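What we're spending on the shelf arm, and what we put off

I said in the last post that I'd write up the money side once we had a plan we both believed. We have one now. It covers the arm, the shelving, the stock and everything that hangs off them, and it runs through September.

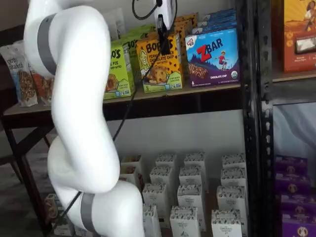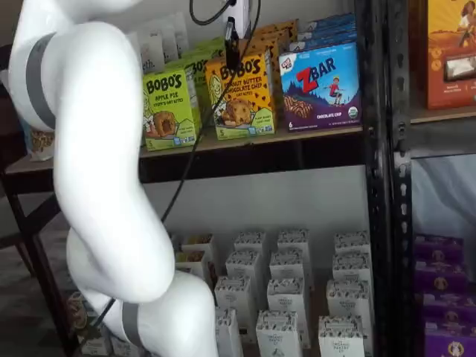
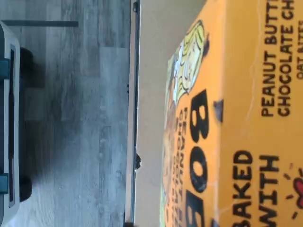
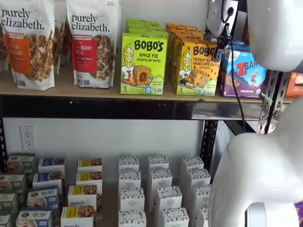 Posted by Zoltán Boros
04/07/2023
Filed under: Equipment, Budget

Some background for people who haven't read the earlier posts. Santosh Tomar and I run a small shop called Serkby. We do restocking and shelf-facing work for stores, mostly planning and testing, and for the past year we have been trying to find out whether an arm can do part of it. Packaged snacks are the first category. Boxes of bars are easy to get, they keep for a long time, and every store has them.

The first thing we got wrong was treating the arm as the budget. Our first spreadsheet had one big line for the arm and a small line at the bottom that said "other." By the time we had quotes for everything, "other" had 16 lines of its own and had passed the cost of a decent used car. So the new spreadsheet starts from the shelf and works outward.

Shelving. We bought regular store-type shelving with slotted uprights, in black. I wanted to save money by using a garage rack. Santosh was against it and he was right. The slots let you set the board height where a store would set it, and the beams have a front lip that matters when you are trying to get fingers in behind a box. We went with light wood boards on top of the beams. Two sections side by side cost less than I expected, and we found the second one used. Plan on paying for delivery. The uprights are long and they ship as freight.

Stock. This is the line people laugh at when I show them the spreadsheet. You need real product in real packaging, and enough of it to fill the shelf front to back. We have Bobo's oat bites, Clif Kid Zbars, purely elizabeth granola and a lot of small cartons for the lower shelf. Boxes wear out. Corners go soft, the board gets creased, and after that the box doesn't grip the way a new one does. We budgeted for replacing 20 boxes a month. Pouches are a separate line, as they slump when you handle them a lot and we end up swapping them sooner.

We also learned to buy more than one flavor per brand. Two boxes with the same shape and different colors give you more to work with than a full case of one kind, and it's the same money.

Gripper. We had quotes from two suppliers, Lister and Codine. Lister was cheaper for the gripper and more expensive for spare fingers. Codine was the other way around. We spent too long on this. In the end we worked out how many sets of fingers we'd go through in a year and picked Codine on that basis. If you're comparing quotes, get the price of the parts that wear and put it in the same cell as the purchase price.

Cables. I had no line for cables at all in the first version. The cable on the gripper has to be long enough for every position the arm can reach, and then the slack has to go somewhere. Right now ours hangs across the front of the shelf when the arm is in certain poses. I don't love it. There is a proper dress kit that carries the cable along the arm and the quote was $139 per bracket, before labor. We put that off until September. In the meantime we bought longer cable and a bag of hook-and-loop straps.

Power. Walk the room before you order anything and write down where the outlets are. We have outlets on the wall behind the shelving and that decided where everything else went. Moving a circuit would have cost more than the shelving.

Floor space. The arm needs room to swing and you need room to walk past it. Our plan gives it around 120 square feet with the table included. The table is where boxes get set down before and after they go on the shelf. I priced a new one and then we used one we had.

Software and support. Araya quoted us an annual contract with phone support and one site visit. We took the smaller plan without the visit. Santosh thinks we'll regret it, and I've put the price of a single visit in the contingency line so we can argue about it later with the money already there.

Things we left out on purpose:

A second arm. It came up, and the answer for this year is no.

Guarding for the whole room. We priced it for the next site, where we'd have store staff walking around. It's in the plan for that site only.

A cold case. Refrigerated product is a different job and the shelving costs several times as much.

The contingency line is set at a tenth of the total. I wanted less. We've used part of it already, on freight and on a replacement upright.

If you're pricing something similar and want the spreadsheet, write to me and I'll send the blank version. The quotes themselves I can't share. Next post will be on the finger wear numbers, once we have a few more weeks of them.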